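Chapter 4
Choosing Between Grippers

Pick up a raspberry, then a coffee mug, then a playing card lying flat on a table. You did all three with the same hand and probably didn't think about any of them. Now imagine you could only use a pair of kitchen tongs. The mug is fine if you grab the handle, the raspberry is a gamble, and the card is going to make you very annoyed!

That annoyance is the subject of this chapter. In Chapter 3 we moved an arm from place to place and treated whatever was on the end of it as a point in space. From here on, the point gets fingers, and the fingers turn out to be one of the most enjoyable things in the whole field to argue over. Change the shape or the stiffness of a fingertip and a task that failed all morning may start to work, with the same arm, the same camera and the same controller behind it.

4.1 Two grippers, one bench

Most of our examples come from a comparison run by Wanting Lu, who tested two hand-held grippers before either design was bolted to an arm. The first, the Manholm, has stiff parallel jaws with rubber pads. The second, the Tunine, has soft ribbed fingers that bend around whatever they close on. Both carry a wide-angle camera looking out past the fingertips, so the operator's motions and the view from the hand can be recorded together.

Lu used 26 objects and collected 1,610 grasp attempts between May and 9th July. The objects were chosen to be awkward in different ways: tall and tippy, thin and flat, squashy, slick, or hollow with openings where a finger might slip in. The full list is in Appendix B, and we suggest reading it with a few things from your own desk at hand.

You might expect the soft fingers to win on everything delicate and the stiff jaws to win on everything heavy. That's a sensible guess, and Exercise 4.3 asks you to write it down before you look at the tables. Keep what you wrote. Several of our students at the Fu workshop taped theirs to the wall and had a great time crossing them out.

4.2 What counts as a fair test

Suppose the Tunine picks up a sponge 22 times in a row. Is it good at sponges? It may be, but we also need to know where the sponge was each time, which way it was turned, and how the operator came at it. A tall object approached from the side is a different problem from the same object approached from above. If one gripper gets all the easy approaches, we've measured the approaches.

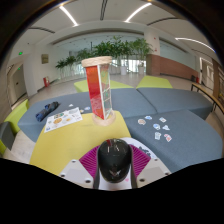

So we need rules, and the rules should be set before the first grasp. Decide on the starting positions and mark them. Decide what a success is: lifted clear of the surface, held for a count of three, set down upright. Let each operator use both grippers, and swap the order halfway through, because people get better with practice and the second gripper would otherwise get the benefit of it.

Then change the setting. A low table and a workbench ask for different wrist angles, and daylight is harder on a camera than the steady lamps of a lab. The logging program we use, Wastine, stores up to 300 attempts per session along with the operator's notes on each one. Please fill in the notes! A line like "left finger touched first, object turned" has saved us more time than any graph in this book.

Section 4.3 begins with the simplest measurement of all, the distance between the fingertips at the moment of contact.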